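Kemon Staff Forum > Operations > Flikville site
Topic: Hand-held grippers on the packing benches – comments invited before the June review

benches_coordinator wrote:
Colleagues are invited to comment on the trial at the Flikville packing benches. As most will know, staff on the two end benches now spend part of each shift handling goods with the hand-held grippers so that the movements can be recorded and used to prepare the Amport line. Comments should concern the work itself. Questions of grading and pay are being dealt with separately and will not be answered in this thread.

dockside70 wrote:
I should like it noted that grading and pay cannot be separated from the work. A packer who spends the morning recording is doing two jobs. The output sheet for Monday showed 734 items for our bench against 896 for the bench beside it, and the lower figure went up on the board without any remark as to why.

benches_coordinator wrote:
The point about the board is accepted. Recording benches will be listed on their own line from next week.

tallyroom wrote:
I have worked on the recording bench since it was set up and would offer a slightly different view from the post above. The work is slower, but it is not harder on the body. My wrists are less tired at the end of a shift than they were on the tape station. What does tire me is the attention required. With bare hands one does not think about how to pick up a box. With the grippers every item has to be considered: where the pads should sit, how much to squeeze, and whether the thing will turn.

Clear food containers with clip-on lids are the most troublesome of the lines we have been given. The sides give a little under pressure, and a pad placed too near a locking tab may lift it. 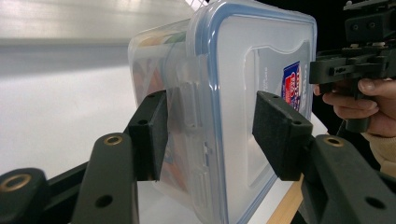 For that reason I would ask that new starters are not put on containers in their first week. Cartons are a far better place to begin. I would also ask for the second stool to be returned to the bench, as the job involves long periods in one position.

m_shift_rep wrote:
Supported, particularly the stool. May I also ask what happens to the recordings? Members have been told that they are used "for the line", and that is too vague. If a supervisor can look at them to judge how fast a person works, staff should be told so in writing.

benches_coordinator wrote:
The recordings are held under the session number and bench only. They are passed to Govindasamy, who are preparing the Amport equipment, and supervisors have no access to them. I will ask for this to be put in writing and posted by the clock.

dockside70 wrote:
With respect, there are two people on that bench per shift. A session number does not hide very much.

q_line wrote:
I am at Amport and can say what the change has looked like from this end. Packing by hand has not stopped. The machines take the plain cartons, and everything awkward comes to us. The easy items used to give a person a short rest between the difficult ones, and that rest has gone. Our targets were set when the mix was different and have not been altered. I would urge Flikville to raise this before the equipment arrives, as it has proved slow to correct afterwards.

tallyroom wrote:
That is useful, and I had not considered it. I still do not agree that the trial should be halted, as was suggested in the canteen. I would prefer that the people who do the packing are the ones showing how it is done.

dockside70 wrote:
I did not suggest halting it. I suggested that those who teach the line should have some assurance about their own places once it has been taught. No such assurance has been given.

m_shift_rep wrote:
This has been entered as item 2221 on the joint list. The targets question from Amport has been added under the same number – please do not open a second item for it.

benches_coordinator wrote:
Thank you. To confirm what has been agreed so far: separate listing on the board, cartons only for new starters in their first week, and a written notice on the recordings. The stool has been requested from stores. The question of assurances is outside my authority and has been referred to the site manager. The thread will remain open until the review.

q_line wrote:
Please could the written notice be sent to Amport as well. We never received one.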